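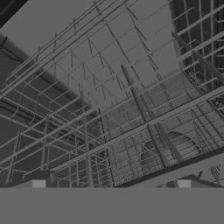

Wire rack with tines, computer render.

Dishwashers: the great rinsing debate

Our item in November on whether to rinse plates before loading brought in more post than the parking changes ever did, and most of it was cross. Arkside residents, it seems, will forgive a late bin collection but will not be told how to stack a bowl.

For the record, 87 of you wrote in. The rinsers were in the majority and underlined more words. The scrapers wrote shorter letters and sounded better rested. Six readers wash everything by hand and wished us to know it.

We stand by our advice. Scrape off the peas, leave the sauce, and clean the filter more often than you do now, which for several households in Penner would mean once. Knives go point down. Wooden spoons stay out, however much they seem to want to go in.

Letters on the correct way up for forks are now closed. The next issue will deal with limescale, and we ask everyone to stay calm.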